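Workshop tips: keeping a small bench arm in good order

Updated 25 September 2025

These notes are for the Tarner six-joint arm, the small one that bolts to a bench and runs off a wall supply. Most of it will apply to any hobby arm with belt-driven upper joints and geared lower ones. The Tarner in our shop in Cutville gets used several evenings a week by different people, so it wears faster than one that lives in a spare room.

Mounting

Bolt the arm down. Clamps work loose, and a loose base feels exactly like a worn shoulder joint when you are trying to find a wobble. We used a bench top made of two glued layers of plywood with four through-bolts and wide washers underneath. Wood screws held for a month and then pulled out on a fast move.

Check that the base sits flat before you tighten anything. Slide a sheet of paper under each corner. If one corner lets the paper through, shim it with a piece of soda can and try again. Tighten the bolts in a cross pattern, a little at a time.

Leave a clear space behind the arm. The cable bundle comes out of the back of the base and needs room to move when the first joint turns. If the bench is against a wall, pull it out by the width of your hand.

Cables

More stops come from cables than from motors. Look at the loop between the shoulder and the elbow, where the sleeve rubs on the edge of the cover. Girish Uniyal wrapped ours with self-fusing silicone tape in July and the tape is only now starting to fray. Cloth tape leaves glue everywhere and picks up sawdust.

When you re-tie the bundle, put the arm in its most stretched position first and then close the ties. If you tie them with the arm folded, the first long reach will pull on a plug. Snip the tails flush. A cut tie end is sharp enough to scratch a forearm.

Unplug by holding the plug. The little latch on the wrist plug breaks easily, and the part is only sold with the whole cable.

Belts

The elbow and the wrist pitch have belts. Take the cover off (four hex screws, short ones at the top) and press the middle of the belt with one finger. It should give a little and spring back. If you can push it far enough to touch the other run, it is too loose.

To tighten, loosen the motor screws by half a turn, slide the motor away from the pulley, and snug the screws again. Turn the joint by hand through its full range with the power off. A tight spot usually means the belt is riding up on one side of the pulley. Back off and square the motor.

We look at the belts every 200 hours. Black dust inside the cover is normal in small amounts. Shreds are not, and mean a new belt.

Grease

The base and shoulder gears want a thin smear of plastic-safe grease. Wipe out the old grease first with a lint-free rag wrapped around a coffee stirrer. Do not spray anything into the joint. Spray oil runs down to the sensor board, and cleaning it off is an afternoon's work.

Turn the joint by hand a few times after greasing and wipe up whatever squeezes out. Run it slowly for ten minutes before you go back to normal speed.

Gripper pads

Wash the rubber pads with dish soap and water, dry them well, and put them back. Alcohol is fine for aluminum but makes these pads hard and shiny. When the pads will no longer hold a wood pencil pointing straight out, replace them. We buy a strip of rubber sheet from Hunavbridge and cut our own with a craft knife and a steel rule. Contact cement holds better than double-sided tape.

Zeroing the joints

Do this after any work on a belt, a motor or a gear, and after a bad bump. Warm up the arm first. Ours reads slightly different at the shoulder when cold, enough to miss a small target.

1. Clear the bench and fold the arm so that the marks on each joint nearly line up.
2. Turn off motor power but leave the controller on.
3. Move each joint by hand until its marks meet, starting at the base.
4. Save the zero, then turn the motors back on.
5. Send the arm to the test point and measure.

Our test point is a small brass pin 670 mm in front of the base, measured from the center of the first joint. Yours can be anywhere the arm reaches without strain. Write the distance on the bench in marker so the next person does not have to look for it. If the tip lands to one side of the pin, the base zero is off. If it lands short or long, look at the shoulder and elbow before anything else.

Trying a job in the simulator first

A new routine goes through the simulator before it goes on the bench. It saves pads and it saves plugs. Set the joint limits in the simulator to match the ones in the controller, including any you have tightened yourself. The two files are kept separately and changing one does nothing to the other. Load the right tool length too. Mitsuko Fukuda spent an evening chasing a collision that came from a gripper model with the old, longer fingers. 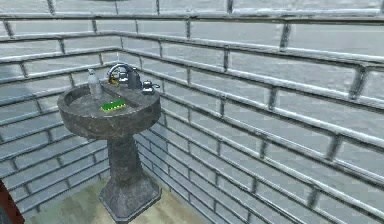 Reach-over jobs are the ones that catch the wrist, so check them at low speed and watch the cable side as well as the fingertips. With a simulated bathroom sink like this one, the faucet is the thing to plan around, with its tall spout curving forward over the bowl. Set a safe height above the top of that curve and make every sideways move there. The green sponge is lying flat in front of the soap bottle, so a path that comes in low from behind will meet the bottle first. Bring the gripper in from the front and straight down. Check the wrist angle at the lowest point, and if it is close to its limit, move the base and start over.

Once the path is clean, run it at 50 percent with the tool length set a little too long. Any move that still clears will have some margin on the real arm. Then put the correct length back — and save the file under a new name.

Do not trust the simulator for how a soft thing behaves when it is squeezed. Our version treats grip as either on or off. Set the closing force at the bench, starting low.

If the arm stops by itself

Read the code on the controller before you cycle the power, and write it down. Code 51 on the Tarner is a lost signal from a joint sensor, and nearly always means the wrist plug. Push it in until the latch clicks and try again. If the code comes back only when the arm is stretched out, the tie nearest the elbow is too tight.

A stop without any code is usually the supply. Feel the barrel plug for play. Saulius Mockus fixed ours by replacing the cord, after two of us had already opened up the controller for nothing.

If a joint drops when the motors go off, hold the forearm before you press the switch. It will sag a little even when healthy. A fast drop on the shoulder means the brake pad is worn, and the arm should stay off until it is changed.

Things to keep in the drawer

Hex keys in the three sizes the covers use, with the smallest one bought twice. Spare belts, one of each length. Silicone tape. A tube of plastic-safe grease with the cap on. A paint marker for redrawing the joint marks, which rub off where people hold the arm. A notebook with the date of the last belt check and whatever zero offsets you saved, in pencil.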